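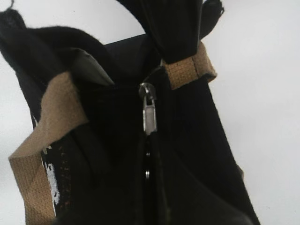

Trilovberg Scoring Board and Bone Folder

£38.00
In stock
Sold by: Lizeth at Pettigrew Papercraft
Colour: pale grey
Quantity: 1

Add to basket
Add to wish list

I put off stocking a scoring board for ages. I'd folded cards by eye for years, with a ruler and the back of a butter knife, and I was rather smug about it until I made a batch of wedding invitations for my cousin and every single one leaned to the left. They looked fine on their own. Lined up on the mantelpiece they looked like a row of people waiting for a bus in the wind.

So I bought a Trilovberg, used it for my own cards all through one winter, and then rang up and asked if I could sell them. It's the board I use every day, and the one you'll see on my table if you come to a Saturday class (it's the one with the purple ink stain in the corner, sorry, yours will arrive clean!).

What you get

The board itself, with grooves running top to bottom, centimetres along the top edge and inches along the bottom.
A bone folder with one pointed end and one rounded end.
A small triangle for envelope corners, which clips into the back.
A folded sheet with the measurements for the usual card sizes. The print on it is tiny. I've typed up my own version in big letters and I pop one in with every order.

Size and weight

The scoring area will take a full A4 sheet in either direction, so you can score across the 21 cm side or turn it and go the long way. There's a raised lip along the top and down the left-hand side, and you push your card into that corner before you do anything else. It's light enough to use on your lap in front of the telly, although I do find a table kinder on the wrists if you've got a lot to get through.

What card can I use with it?

Anything from 200 gsm upwards scores beautifully. I use it mostly for card bases, and the heavier the card, the more difference you'll see. If you've ever folded thick card without scoring it first you'll know that crackly, furry edge you get on the spine. A good score takes care of that, particularly on dark colours with a white core where every little crack shows.

You can use it on ordinary printer paper too, but go gently. Paper that thin will tear if you lean on the folder, and one light pass is plenty. For vellum I'd use the rounded end and a scrap sheet underneath.

How I use it

Card into the corner, hold it flat with your left hand, run the pointed end of the folder down the groove you want. One firm stroke for normal card, two for the thick stuff. Then take it off the board and fold it, and here's where people always ask me which way – the bump goes on the inside. I know it feels wrong. You've made a little valley on one side and a ridge on the other, and the ridge is what folds inwards. Once you've done it a few times your hands just know.

Finish with the flat of the bone folder along the crease. If your card is glossy or very dark, put a bit of scrap paper over it first or you'll polish a shiny line into it that won't come off. (I did a whole run of navy ones like that. They went to family.)

If you're left-handed, turn the board round so the lip is on your right. The numbers will be upside down, so I'd mark your favourite fold with a dot of pencil. Suha Atallah, who comes to my evening group, uses hers this way and folds faster than I do.

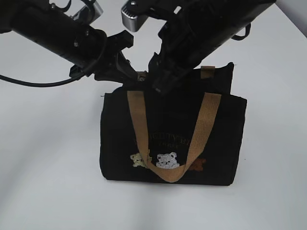
Some ideas to get you going. A plain tent fold is the obvious place to start, but the grooves are close enough together to do accordion folds, gatefolds, little boxes and gift bags, and once you've made a gift bag you'll want to make them for everybody. My favourite at the moment is a mini tote in heavy black card with a strip of tan paper for the handle, fixed near the two top corners and left to droop down the front in a wide V, just like the webbing on that black fabric bag. It's such a good pairing, black and tan, and it doesn't need ribbon or glitter or anything else doing to it. Score the sides and the base, leave a 1 cm flap for glue, and cut the back panel a touch taller than the front if you'd like it to look less like a box. A small stamped design low down on the front sits very nicely with the handle dipping over it.

The Feline stamps are the right size for this, by the way. The sleeping cat fits on a mini tote front with room to spare, and if you stamp it in white pigment ink on black card it looks lovely. Stamp before you fold! I forget this more often than I should.

Will it go with my other bits?

If you already have the Plerkisard trimmer, yes, the two get on very well. They don't clip together (I get asked this a lot, the pictures on the boxes do make it look as if they might) but the markings agree with each other, and I've had boards from other makers where they didn't. Trim first, score second. If you try it the other way round the blade likes to wander into the score line.

The triangle on the back only suits square and squarish envelopes. For long ones I'd still use a template.

Looking after it

Wipe it with a damp cloth. Glue will sit in the grooves if you let it, and a wooden cocktail stick gets it out without scratching. Please don't use a craft knife on the board. It's quite a soft plastic and a blade will leave cuts that your folder then falls into for ever more. Keep it flat when you're not using it, and keep it off the windowsill in summer.

The bone folder can be washed in warm water with a drop of washing-up liquid. Don't leave it to soak.

What customers have said

"I make all the place cards for our church lunches and my folds are straight for the first time ever. The big print sheet is a godsend, thank you Lizeth." – Consuelo Guzmán

"Good solid board. Would have liked the inch markings to be darker, I've gone over mine with a fine pen. The folder is nicer than my old one." – Rodel Umali

"Bought for my wife, used mainly by me. Boxes!" – Jhosep Arboleda

Rodel's right about the inch markings, they are a bit faint. I work in centimetres so I'd never noticed. I've passed it on to the makers and a pen does sort it out in the meantime.

Postage

The board goes by tracked post in a flat box. It won't fit through most letterboxes, so do tell me if there's a porch or a neighbour you'd like it left with. If you're local you can choose "collect from Pettigrew" at the checkout and I'll have it behind the counter with your name on.

Buying card at the same time? The 100-sheet packs go in the same parcel at no extra postage, in white, cream, kraft and black.

Returns

Send it back within a month if you don't get on with it, as long as it's clean and the folder and triangle are both in the box. If it arrives cracked, email me a photo and I'll send another one out.

Classes

There's a scoring and box-making morning at the shop in September, with boards to borrow, so you can have a go before you buy. Places are on the classes page. Bring scissors if you have a pair you like, and an apron if you're messy with glue like me.

Page updated 5 Jul 2018

You might also like
Plerkisard trimmer
Feline stamp set
Bone folder on its own
Black card, A4, pack of 100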